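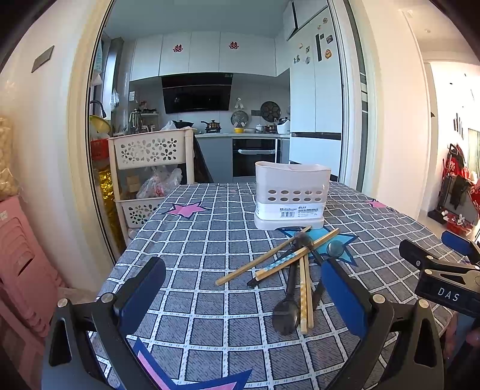

Week two of the charter hosting course is the week on provisioning and the table, and people who signed up for the sailing are invited to stay awake. A guest on a week's charter will forget the name of the bay, the name of the boat and very possibly your name. They will remember lunch. So we begin with the table and work outward to the shops, the lockers and the bill. Look at what sits near the middle of ours: a white plastic utensil holder on a gray-blue checkered cloth with stars on it. It would win no prizes at a boat show. Everyone seated can reach into it and help themselves, and on a boat that counts for more than the folded napkin swans in the Jinent brochure, which I have yet to see survive a passing ferry.

Notes revised 15 July 2000. Throw away the earlier set, particularly the page on ice, which was wrong.

1. The preference sheet

Every charter party gets a preference sheet when they pay the deposit. Most send it back. A few send it back filled in. Your job is to read what they wrote and then work out what they meant.

"We eat everything" means there is at least one person in the party who does not, and who was not asked. Phone them.

"Light lunches" means light lunches until the first swim. Buy more bread.

"Mostly local food" should be taken at face value for dinner and ignored completely for breakfast. I have watched grown adults look at a very fine local breakfast as if it had been served with a court summons. Carry plain cereal.

"No allergies" is the only line on the sheet you are not allowed to be amused by. Ask again by phone, ask again at the dock, and write down the answer both times with the date next to it. If the answers differ, go with the worse one.

The sheet Jinent sends out has a box for "special occasions." Check it before you leave Pirell. A birthday discovered at sea leads to a candle in a canned peach.

2. Buying at Pirell

Pirell has one proper supermarket, one market and one shop on the quay that sells everything at a price reflecting its view. The usual order is:

Supermarket first, for dry goods, water, paper goods and cleaning things. Ask for delivery to the dock and be standing there when it arrives. The van does not wait and the driver has opinions about sailors.

Market second, early, for fruit, vegetables and eggs. Buy the tomatoes in three states: ready, nearly ready and hard as a winch handle. Same with peaches and avocados. A crew that buys everything ripe on Saturday will be serving soup on Tuesday.

Quay shop last, for whatever you forgot. You will have forgotten matches.

Take all cardboard off before anything comes aboard. Insects travel in the folds and so does damp. Cans get the contents written on the lid in permanent marker. Labels come off in the bilge, and then dinner is a lottery between chickpeas and fruit cocktail.

Water: 2 liters a head a day for drinking, and in August I would rather you carried too much. Guests on Plesura will tell you they don't drink much water. They are usually holding one of your bottles at the time.

3. Stowage

Plesura is the training boat, so learn her lockers now. Her previous owners put a locker wherever they found a gap and no two are the same shape. There is a plan taped inside the chart table lid. It is accurate for everything except the starboard settee, where somebody has fitted a battery in what the plan calls "Wine."

Heavy things low and in the middle. Glass wrapped in dish towels, which you needed anyway. Nothing you want during the passage goes under the berth of a guest who naps.

The fridge is loaded in reverse order of use, and you keep a list taped to the lid so that it gets opened once per meal and not once per thought. Drinks go in a separate cooler on deck. If guests have their own cooler they will stay out of your fridge, and you can stop making that face at them.

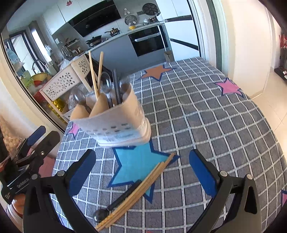
Count your table gear before the guests arrive and again on the last morning. The owner's inventory is always optimistic. Plan on a full set for each person aboard plus a few over, and assume that teaspoons go overboard with the dishwater at a steady rate all season. Mixed sets are fine. Guests are far less bothered than owners believe, and a bundle of wooden chopsticks, one black one, and a metal spoon lying across a printed star will feed people perfectly well, provided what's in the bowl is hot and somebody else made it. Chopsticks do deserve a word. They weigh nothing, they take up no room in a drawer, and the guest who insists on using them in a swell provides the evening's entertainment free of charge. Put spoons out alongside for everyone else.

4. Serving

At anchor you may do as you please. Plates, courses, a cloth on the cockpit table if you clip it down. Clips, please, and never the decorative weights shaped like fish, one of which is now part of the seabed at Ghanem.

Under way, the rule is bowls. Anything that can be eaten from a bowl with one hand is a meal and anything else is a project. Fill them halfway and offer seconds. Pour hot drinks below, in the sink, and pass them up one at a time to a person who has said out loud that they are ready.

Set the table before you call people to it. Once they are seated they will not move their knees, and every fork you forgot has to travel over somebody's head.

Clear quickly after lunch and slowly after dinner.
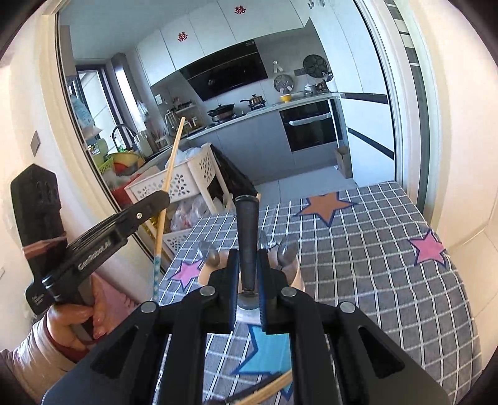 Figure 3. Dark handle standing upright, with two silver spoon-shaped tips just behind.

5. The Ghanem problem

Ghanem is the prettiest stop on the week and has no shop. It has a taverna which opens when the owner feels the conditions are right, and I have not been able to establish what the conditions are. Arrive there with dinner already aboard. If the taverna is open, you have a spare dinner. If it is shut, you look like a person of great foresight, and you should say nothing to spoil this.

The spare dinner should be something that doesn't need the fridge: pasta, canned tomatoes, olives, a hard sausage, whatever onions have not yet sprouted. Practice it in your own kitchen with one burner and the lights off.

6. Money

The kitty is the guests' money and you should be able to account for it without blushing. Start each week with 200 in cash, in small notes, in an envelope with the party's name on it. Receipts go in the same envelope. When it gets down to 50, tell them. Do it in the morning, after coffee, to the person who paid the deposit. Do not mention it at dinner in front of the brother-in-law.

Crew meals ashore do not come out of the kitty unless you were invited. Standing near the table looking thin is not an invitation.

Leftover provisions belong to the guests too. Offer them. They will take the good olive oil and leave you with the cereal.

For next time

Read the preference sheet in your folder, the one with the coffee ring on it, and write a full week's menu from it on one side of paper. Breakfasts count. Mark which meals are at anchor and which are under way, and put a line under anything that needs the oven.

Then write the shopping list in the order you would walk around the Pirell supermarket, which means going there. Wear shoes you can stand in. Menus that include soufflé will be returned unread.

Anyone who still has the galley key from last week's practical, please bring it back. We have been making tea in the office.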